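Gadivville and Cekbridge agree to resume talks, and on where to sit

GADIVVILLE, March – Delegations from Gadivville and Cekbridge have agreed to reopen formal talks on fishing rights and the border crossing at Gyamfi, the Gadivville Foreign Ministry said this afternoon. It is the first joint statement the two governments have managed in two years.

The announcement followed nearly 100 hours of preparatory discussion, a good share of it given over to the order of the flags. The flags will now be alphabetical, in a language still to be chosen. 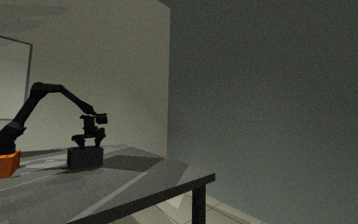
Under the terms published today, both sides will return their ambassadors before the summer and lift the ban on each other's cheese. The Gyamfi crossing will open to lorries in the mornings. Cekbridge had asked for afternoons as well, and has been promised a working group.

"We had a frank exchange of views, followed by lunch," a ministry spokesperson said. "Lunch went better."

The two rounds of talks planned for this year will be held at the Hudex conference centre, which both delegations dislike equally. An agenda will be issued once the parties have settled what to call the strait.

Media enquiries: Press Office, Gadivville Foreign Ministry. Accreditation requests close at 5pm on the eve of each round.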